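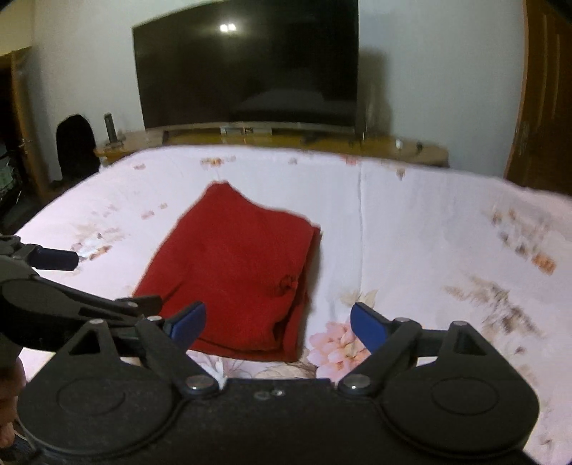
Robotics Club: The Laundry Term

Those who joined the Dillden robotics club hoping for something that throws flames will be disappointed to learn that this term we are folding clothes. Members take a pair of hand-held grippers home, fold things on whatever flat surface the household will give up, and bring the recordings in on Sunday so the arm can learn from them. The target is 226 usable folds before the Rerkholm meet in September. We would be closer if the first 50 hadn't been saved over by someone's geography assignment.

Folding with the grippers is harder than it sounds. You have no fingertips, you can't smooth anything with your palm, and a jumper that behaved perfectly well for years will suddenly decide it has opinions. Knits are the worst of the lot. T-shirts are dull but forgiving, and tea towels are for people who want to feel good about themselves.
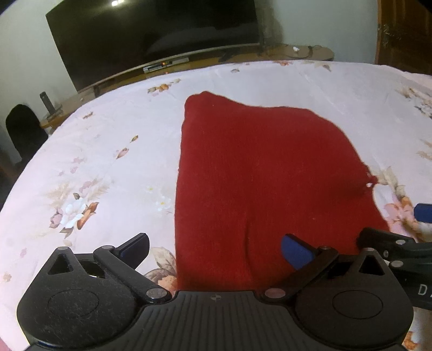
Elin Gwilliam has drawn up some house rules, mostly in response to things that have already happened. Go slowly, and then go slower than that. Keep both grippers in view of each other when you can. If a fold goes wrong, finish it anyway and mark it as a bad one in the log – the arm needs to see those too, and we have a generous supply. Please don't colour in the log.

Gallagher, our arm, is back on its bench with a new shoulder motor and the same old attitude. It managed 4 tea towels last session and then put the fifth gently on the floor, where it seemed happy to leave it. Wiklow, the older arm, remains in the cupboard being used for parts and, by the look of it, as a coat stand.

We still need long sleeves, anything with a hood, and one fitted sheet for the seniors, who have asked for a challenge and will regret it. Name tags on everything, please. Sessions start at 7 and the gripper sign-out sheet is beside the kettle.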